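Prulten cotton tablecloth, medium size — my review after one season

I bought this tablecloth in March, for the table where my family eats and my son Kamol does his homework. I paid 294 baht in the Limsakul shop, and the delivery took 13 days, a little long for me.

The cotton is thicker than I expected. It went through the washing machine 16 times and the navy color stayed dark. The first wash made it a little shorter, so please order one size bigger. Soy sauce comes out with normal soap, but curry needs a night in water.

Ironing is the weak point. The folds from the package stayed for two weeks.

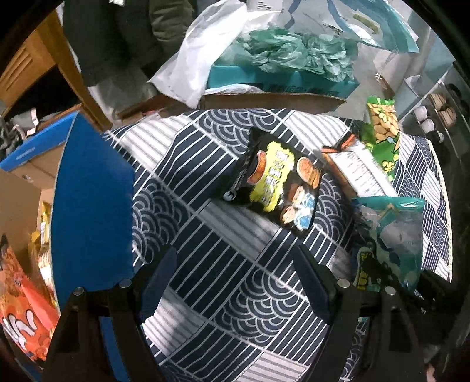 My sister Anong has the plain Werkitz one, and hers is softer but shows every crumb. I prefer mine for daily use — four stars. I would give five if the corners were sewn better, as one is already opening.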